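3.2 天板表面の木目と視覚的ノイズの評価

家庭用および共用スペース用の机における天板の木目は、利用者の作業感に影響する要因の一つとして扱われてきたが、木目の方向と筋の長さを分けて検討した報告は少ない。本節では、木目の流れを持つ淡色天板(図4)を基準条件とし、評価手順と結果を述べる。 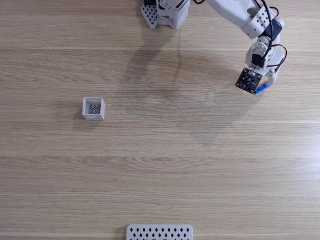 図4 横方向に木目が流れる淡色の木製天板。板の継ぎ目は明るい細線として現れる。

評価には、Grabner社の協力を得て用意した天板試料を用いた。試料は木目の方向(横、縦)と明度(淡、中、濃)の組み合わせによる6条件とし、寸法はいずれも幅1200 mm、奥行600 mmに統一した。表面の仕上げは全条件で同一の艶消しとし、光沢の差による影響を除いた。照明は昼白色の拡散光とし、天板中央における水平面照度を484 lxに設定した。

参加者は313名で、全員が矯正視力を含め日常の読字に支障のない者である。参加者は椅子に着座し、各試料を30秒間観察した後、「落ち着き」「雑然さ」「広さ」「清潔感」の4項目について7段階で回答した。提示順序は参加者ごとに無作為化した。1回の測定は休憩を含めて約40分であった。回答に欠損があった試行は当該項目のみ解析から除外し、補完は行っていない。

木目の方向を要因とする分散分析の結果、「広さ」では横方向の条件が縦方向の条件を有意に上回った(p < .01)。この傾向は淡色条件で最も明瞭であり、濃色条件では有意差に至らなかった。一方、「雑然さ」については方向の主効果は認められず、明度との交互作用のみが有意であった(p < .05)。Camenzindら[12]は縦方向の木目が奥行の過大評価を招くと報告しているが、本実験では奥行の見積もりを直接測定しておらず、両者の比較には注意を要する。

継ぎ目の影響については別に検討した。淡色・横方向の天板では、継ぎ目が木目とほぼ平行に走るため、筋の一部として知覚されやすいと予想される。参加者に継ぎ目の位置を指し示すよう求めたところ、正答率は横方向で低く、縦方向で高かった。ただし縦方向の試料は継ぎ目の間隔が狭く、この差を木目の方向のみに帰することはできない。Tremblay and Falcão[17]が提案した継ぎ目の顕著性指標を適用した場合も、間隔を共変量に加えると方向の効果は縮小した。

自由記述では、淡色条件に対して「紙と机の境目が見えにくい」とする回答が複数得られた。白色の用紙と淡色天板との輝度対比が小さいことに対応すると考えられる。この点はEder[21]の輝度対比に関する結果と整合するが、同報告は無地の天板のみを対象としており、木目の振幅が大きい場合の境界の検出しやすさは未検討である。

以上より、木目の方向は主に広さの印象に、明度は雑然さの印象に関与することが示唆された。ただし本節の試料には節を含む板が入っておらず、節の密度が評価に及ぼす影響は扱っていない。次節では観察時間を延長した条件について述べる。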